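Home | Contents | Instructor Notes | Glossary | Errata
Filed under: Facility Care > Surfaces > Painted Metal
26 comments

CHAPTER 4
Lockers and Other Painted Metal

Before you start: read the section on cloths in the last chapter. Have a bucket, mild dish soap, two cloths, a soft brush. Gloves if your skin is touchy. Old toothbrush for the vents.

What you will learn
Telling a stain from a scratch from rust. Cleaning a door without spreading the mess to the next one. What to do about tape. When to quit and write it up.

4.1 Why lockers get their own chapter

Lockers are a wall made of doors. Lots of edges, lots of handles, gaps everywhere. A plain painted wall you can do in long passes. A locker bank you can't — every few inches something sticks out or drops in. New cleaners lose most of their time right there, going back for the drips.

The Wosovik training center uses a bank of 226 doors for its first-week course. Students get a short row each and one shift to do it. Almost everyone starts too wet. Water gets in the vents, runs down the inside, and comes out at the bottom onto a door that was already done. So the first rule of the chapter is a damp cloth, wrung out hard. If it drips when you hold it up, wring again.

Second rule. Read the label plate before you touch the door, and write down what it says. Your log goes by plate, and "the one by the window" is no use to the next shift. Plates are often paper cards in a metal holder. Keep the cloth off the card. Wipe the holder with a corner, dry, last thing.

4.2 Looking first

Stand back a step and look at the whole door. Where does the dirt start? On most doors the top is fairly clean and the trouble is in the middle and below, where bags, shoes and drinks hit. Drips tell you the direction. Follow a drip up to find the worst of it, start a little above that.

Then look for tape. Tape on a locker may mean something (out of service, reserved, do not open), so it stays until your supervisor says otherwise. Clean up to the edge and stop. Rubbing accross the edge lifts it and pushes dirt into the glue, and then you have a gray line that takes longer than the rest of the door. 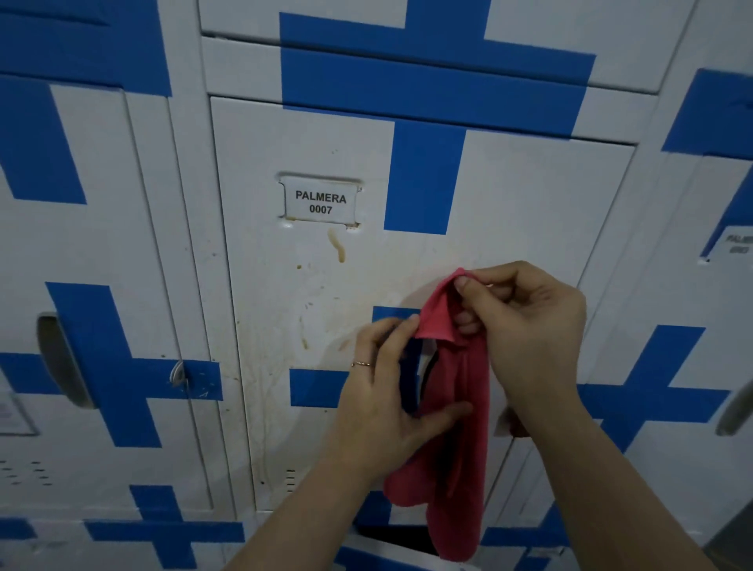
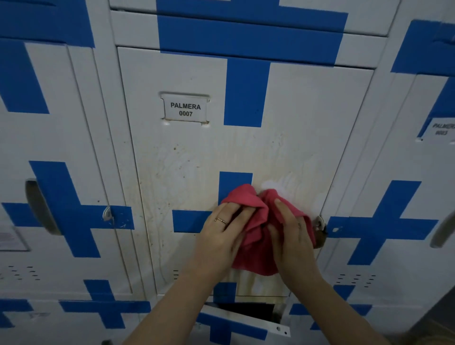
Door PALMERA 0007, stained below the plate, with blue tape still in place.

Does it matter which part of the door gets wiped first?
Work from the top down. Loosened dirt runs downhill, and if the bottom is already clean you end up doing it twice.

4.3 The basic pass

Fold the cloth in half, then in half again. You want a pad with several clean faces. Flat hand on the pad for open metal, fingertips for edges.

Damp pass first, light pressure. Leave it a minute. Dried-on spots need time more than they need muscle. Second pass with a fresh face, overlapping the first. Turn the cloth when the face looks dirty, not when you remember to. Vents next, brush only, strokes going down. Handle and latch after that — these get touched all day and deserve a clean face of thier own. Finish with the dry cloth.

Yellow spots that stay after two passes: try a little baking soda on the damp cloth, small circles, rinse. Brown spots that feel rough could be rust coming through the paint. Don't scrub rust. Log it.

No steel wool. No scouring powder. The paint on a locker door is thin and once it's dull it stays dull, and dull paint holds dirt.

4.4 Times and amounts

Beginners should plan on up to 40 minutes for a row of heavily soiled doors, less once the folding gets automatic. Change the water when you can't see the bottom of the bucket. The Skosinport depot manual says to change it after every row no matter what, and on a bad day that's good advice.

Cloths: any close-woven cotton. Old shirts are fine if the color doesn't bleed, test on a white rag first. Take off anything with a zipper or buttons.

Words to know
Bank — a run of lockers joined side by side.
Plate — the small label on the door.
Face — one clean side of a folded cloth.
Bleed — dye coming out of a wet cloth.

Next: 4.5 Hinges, latches and padlock loops

Share (4) | Print this section | Back to top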